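Print this post
E-mail this to a friend

Arm build, part 9 – still in sim

14 Feb 2021

Quick one, I have to be out of the workshop by the time the Drenier people want their bench back. No metal cut this week. The mount plate is still sitting in a bag and the bolts I ordered are the wrong thread, my fault, so it was evenings on the laptop instead.

Got the Brano config loading finally. Took me two nights to find a bracket. Gripper opens and closes now when told, joint limits are in, and the shadows make my poor machine sound like a leaf blower. Turned them down for the long runs.
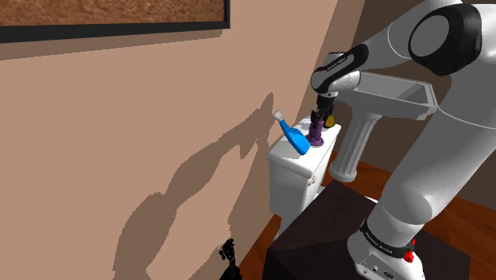

Grasp planning is where all my time goes now. Straight-down approach first, get that solid, then worry about angles. I keep changing teh approach height and forgetting to write down what it was. The toilet tank is my favorite test spot so far – the purple one stands upright so coming in from the top makes sense, but it has the blue spray bottle leaning hard right up against it on one side and the yellow thing on the other, and the fingers need room to open. Spacing matters way more than I thought. Next I want the blue one as the target. Leaning like that, straight down is probably the wrong idea, so wrist angle has to come into it.

Numbers so far: batch of 30 runs overnight, then I want 1,000 once I trust the reset. Don't trust the reset. Twice it started a run with the gripper already closed.

Other stuff

Cable routing on the real thing. Still thinking outside the arm, with clips. Ugly but I can get at it.

Power supply came. Heavy. Needs its own shelf.

The Dustolier folder is a mess, old meshes mixed in with new ones, so if you grabbed the files before today grab them again. I'll put a proper readme in there at some piont.

Bolts should be here in 14 days. Until then more sim, and I need to drill the bench for the base plate, have to ask first which corner I'm allowed to use.

Print this post
E-mail this to a friend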